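Trailer tires before the Edberg ride

hbegovic_n
Hauling two geldings to Edberg in October, 800 miles round trip. Tires have good tread but theyre 4 yrs old. Replace or run em?

muletrain15
Run them. Tread's fine, you're fine.

janaina_v
Disagree. Trailer tires rot sitting still. Lost one outside Wongsuwan with a mare on board — looked brand new. Check the date code.

muletrain15
One blowout doesnt make a rule. Mine went six years no trouble.

janaina_v
Parked in a barn tho?

muletrain15
...yeah, barn.

hbegovic_n
Mine sit in full sun. Ugh. Shop quoted 936 for all four plus the spare.

tsai_yc
Steep. Call around. And carry a ramp jack, you dont want to unload horses on a shoulder.
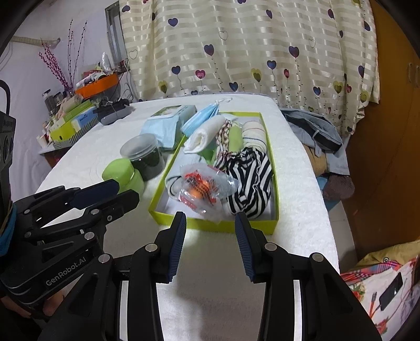 hbegovic_n
Do you check pressure hot or cold?

tsai_yc
Cold, before you pull out. Go by the number on the sidewall.

muletrain15
still say run em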